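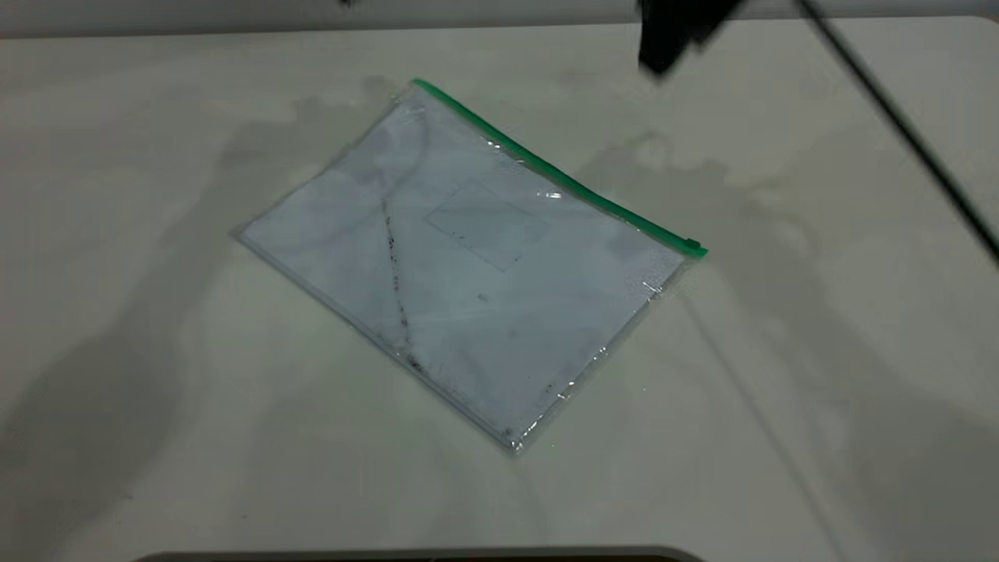

Workshop tips — keeping the arm cell happy

Quick ones, from looking after our bench arm since May. Mostly learned the slow way.

Service sheet goes in a clear zip pouch. Always. Paper on its own gets greasy fingerprints and then you can't read your torque notes. Green zipper for the arm, any other color for the rest of the shop. One pouch per machine, no sharing.

Zip it all the way. Grit gets in otherwise and trails across the sheet. If you see dark specks inside, take the paper out, turn the pouch inside out, wipe with a barely damp cloth, let it dry overnight. Don't blow it out with the air line, you'll only move it to the gripper.

Pale table top shows everything. Good! Wipe it before the morning run. If there's fresh dark crumbs under the arm that weren't there yesterday — check the cable jacket first, then the finger pads.

Cable. Give it slack. Run the arm to its farthest corner by hand, slow, and watch the cable the whole way. Tight as a string at any point = move the clip. Ours is a Trindine clip, they slide if you loosen them 2 turns. Tape is not a fix (I've tried).

Gripper screws: check every 500 cycles. Dab of paint marker across head and body, then a glance tells you if one has crept. Fadwa Samir showed me that one, saves a ton of time.

Finger pads — Urden ones last us nearly 42 days, the cheap ones a lot less. Swap both at once even if only one looks bad. Clean with plain soapy water, no solvent, it makes the rubber go tacky and then it drops nothing and lets go of nothing either.

Power off before any of this. Off at the wall, not just the stop button. Key in your pocket.

After a pad swap re-teach the hight. Start high, creep down, slow speed. Use something flat and soft for the test pick, an old pouch with a card in it is fine. Write the new number on the sheet with teh date and put the sheet BACK.

Park the arm up and to the side, clear of whatever's on the table. Then wipe again.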